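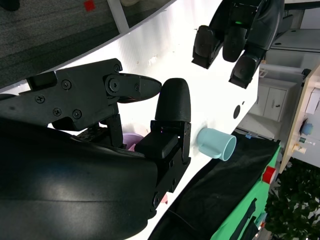 Jabari Langat
Novelist, author of the Griltoveo books

Questions I Get Asked a Lot

I answer every email that comes in, but I've noticed I keep typing the same replies over and over, so I've finally put them on one page. If yours isn't covered, the contact form still works (I checked it this morning!) and I'll get back to you when I come up for air.

Do I have to read the Griltoveo books in order?

Please do! Plutside comes first and The Drister Road comes second. You could start with The Drister Road and follow the plot well enough, but the opening chapter gives away who was living in the boathouse, and I spent an awful lot of evenings hiding that from you.

Is Griltoveo a real town?

No, though I get letters from people who are sure they drove through it once. I pieced it together from a couple of places I lived as a kid, mostly the smell of the feed store and the way everybody knew your car. The hill with the water tower is real. I'm not saying where.

When is book three coming out?

The working title is Chege, and the plan is November. I've had plans before, as anyone who waited for The Drister Road will remember. The draft is finished and it's with my editor, Salim Lukumay, who has already sent me a note on the first page that was longer than the first page. I'm about to start on his changes. Once I have a cover and a preorder link they'll go up on the home page and out in the newsletter the same day.

Who or what is Chege?

Ha. Nice try.

How long does it take you to write a book?

Plutside took me 14 months, if you count from the first sentence to the day I stopped fiddling with it. The Drister Road took a lot longer, partly because I threw out 235 pages when I realized I was telling it from the wrong sister's point of view. That was a rough week. I kept one scene from the old version, the one with the burned pie, and readers bring it up more than anything else in the book, so go figure.

Do you outline?

Sort of? I write a page or two that I call an outline, then I ignore it, then I go back near the end and discover I'd already solved the problem I've been stuck on since spring. I do keep a running list of names, ages and eye colors. I started that after a reader kindly pointed out that Uncle Wendell has brown eyes at the wedding and blue eyes at the funeral. (Fixed in the ebook. If you have the early paperback, enjoy your collectible.)

Do you have a daily word count?

I used to, and it made me miserable. Now I sit down at 5:30 in the morning with coffee and go until I have to get ready for work. My best day ever was 2852 words, and I remember the number because I wrote it on the kitchen calendar like I'd caught a fish. Plenty of mornings I get a paragraph. Some mornings I take out the paragraph from the day before.

Why did you publish the books yourself?

I sent Plutside around to agents for a while and got some very nice rejections. One of them asked whether it could be set in a bigger city. I thought about it for a day, and then I started reading up on how to do it on my own. I like picking my own covers and I like knowing when the thing will be out (more or less, see above). I don't like doing the accounts.

Will there be audiobooks?

I'd love that. It's expensive and I'm saving up. Plutside would be first.

Can I get a signed copy?

Yes! Send me a message through the form with the name you'd like in it, and spell it out for me, please. I mail books out in batches, so give it a couple of weeks.

Would you read my manuscript?

I'm sorry, I can't. I have a day job and Salim is waiting on me. What I'd suggest is finding one or two people who read the kind of thing you write and trading chapters with them. That's how I got through my first draft, and I still send those same folks everything.

Do you visit book clubs?

I do, by video, and I don't charge for it. Evenings work best. Tell me which book you're reading and whether everyone has finished, so I don't blurt out the boathouse thing.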